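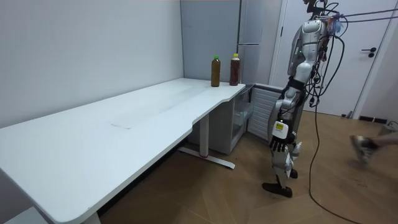 Seltia Walking Trials: The December Cable Fault
Gravenier Robotics Workshop – Project Gallery
Posted December 29, 2018

Seltia is the full-size humanoid used at Gravenier for slow walking and standing balance work. It runs on external power and is supported from overhead whenever the legs are live. This page covers the loss of joint data that stopped the December trials, the inspection that followed, and the changes made to the cable routing and the floor rules. Short notes are grouped by subject. The full fault log is kept with the machine.

The walking area
The trials are run in the small room with the long desk. The robot walks parallel to the desk, then is brought back to its start point on the overhead support. Floor space is limited, and the path for people overlaps the path for the machine near the door.

The overhead support
The support is there to catch the robot if the legs give way. It is set with slack during walking, so that it doesn't carry weight and hide a balance error. The slack was within limits on the day of the fault and the support was not a cause.

Power and data
Power, joint data and the stop circuit all reach the robot by cable. At the time of the fault they were tied together near the upper body and shared one run down to the floor. The bundle had grown over several months, with lines added and none taken out.

What happened
The session was planned for 2,546 steps at low speed. At step 1,247 the controller, Lu, stopped receiving position data from one ankle. Lu held the last good value and kept the gait running. The foot landed early, the torso pitched forward, and the support took the load.

Stop response
The operator pressed the stop button after the support had gone tight. Joint power dropped as designed. No one was hurt and the robot did not reach the floor. One knee cover was scratched and has been replaced.

First reading of the log
The log showed a clean data dropout lasting 88 milliseconds, a return to normal, and then a second dropout that did not recover. The joint temperature and motor current were normal until the early landing. That pattern pointed to a connector or a conductor, and away from the motor.

The wrong suspect
The ankle sensor was replaced first. It tested good on the bench and the new one failed the same way when the cable was moved by hand. The original sensor has been cleaned, labeled and returned to stock. Half a day was lost on this.

The actual fault
A locking connector in the data line had backed out of its housing. It still made contact when the bundle hung free. A sideways pull on the floor section was enough to open it. The connector is a Gistard part and was not defective – the lock had not been fully closed when it was last fitted.

Source of the pull
We can't say with certainty what moved the cable. The log has no entry for cable tension. Two explanations remain open: the foot of the robot came down on the slack, or the line was caught by a shoe as someone passed. Both were reproduced later with the joints unpowered, and both opened the connector.

Inspection of the bundle
The bundle was taken off the robot and laid out on the floor. Nine lines were found to have no current use and were removed. Most dated from a head camera test in March. The rest were checked for continuity while being flexed, then marked at both ends.

Jacket wear
Two data lines had flattened jackets near the floor. The conductors tested good, but the lines were replaced anyway. Flattening of this kind is easy to miss by eye. It can be felt by running the cable between finger and thumb, and this is now part of the monthly check.

Strain relief
Each line now has its own clamp at the torso. A pull on the floor section is taken by the clamp before it reaches any connector. The clamp is tested with a spring scale after every refit, and the reading goes in the log.

Separate stop line
The stop circuit has been moved out of the shared bundle. It stayed intact during the fault, but it ran beside the line that failed and would have seen the same pull. It now has its own route and its own connector type, so it can't be swapped with a data line by mistake.

Software change: held values
Lu no longer holds a lost joint value while a foot is in the air. If ankle data is missing for more than two control cycles, the gait ends, both feet are brought down and the joints are locked in a low stance. If the foot data is lost during standing, the robot locks where it is.

Software change: alarm
The older alarm was a line of text on the operator screen. It appeared on time and was not seen, as the operator was watching the legs. A tone has been added. It is loud enough to hear over the cooling fans with the door closed.

Floor rules
The area behind the robot is closed to foot traffic while joint power is on. Anyone who needs to cross calls for a hold first and waits for the operator to answer. Slack cable is gathered before each run and checked again after each return to the start point.

Bench test of the repair
The rebuilt cable run was first tested with the robot hanging and the feet clear of the floor. The legs were cycled at walking speed while the floor section was pulled in each direction. No dropouts were logged. The hands were left unpowered for this test – they play no part in the gait and add nothing to the result.

Return to walking
The planned session was repeated from the beginning and completed without a stop. Joint data was continuous on both legs. A short run was then made with the ankle line unplugged on purpose at mid-step. Lu ended the gait and locked the stance as intended, with a small forward sway.

Open items
The cable still meets the floor on the walking side of the room. An overhead route is being drawn up, but it needs a longer power line and a new anchor point. Tension sensing on the floor section has been requested. Until one or the other is fitted, walking trials remain limited to low speed.

Filed under: Seltia, walking trials, faults and repairs
Previous gallery: Ankle Assembly
Back to all galleries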